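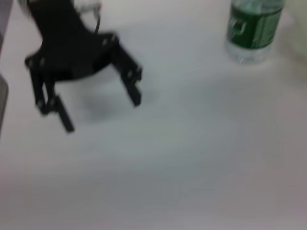
Pre-Session Inspection Checklist - Bimanual Tabletop Cell
Vondham Manipulation Group, Plindport
Inspector: Sigita Lepik. Second reader: Fouad Yammine.
Applies to: wrist-view ablation, July block

1. Emergency stop, both stations
Pass. Arms halted on each press. Reset needs the key.

2. Gripper linkage screws, left and right
Pass with comment. One screw on the left gripper took a quarter turn. Threadlocker applied, marked for recheck after 100 episodes.

3. Wrist cable slack at full rotation
Pass. Rotate slowly by hand before powering the arm. Serrano asked for a second clip on the right side - not fitted yet.

4. Wrist camera exposure
Open. Fast approach moves still smear the wrist view. Episodes with smear stay in the set, as the ablation compares policies trained with and without them. Do not change the shutter setting between conditions.

5. Speed limit in shared workspace
Pass. Limit held at 40 percent in the controller file. Findano build 628 resets this value on restart, so read it back each time.

6. Object set and placement
Pass. Bottle cap closed. Blade guard on the scissors. Pen and ruler may overlap; the method calls for contact between thin objects in part of the trials. Keep the lower half of the table clear at the start.

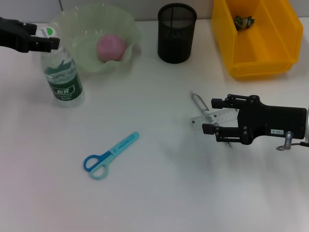 Ramalho's placement sheet gives the start zones. Record any object that falls outside its zone before the first grasp, and leave it where it is.

7. Arm-to-arm clearance
Pass with comment. The planner keeps the grippers apart in simulation, but the margin was set for the old fingers. Falcão to remeasure.

8. Grip force on the bottle
Fail on first check, pass on second. Force limit had been left at the value used for the pen. Corrected and saved to both profiles.

9. Operator position
Pass. 2 people in the cell, one with a hand on the stop. Nobody reaches over the table while the arms are enabled.

10. Log sync between head and wrist views
Pass. Zúñiga script run twice, no dropped entries.

Released for use with item 4 open. Item 7 due before the next condition starts.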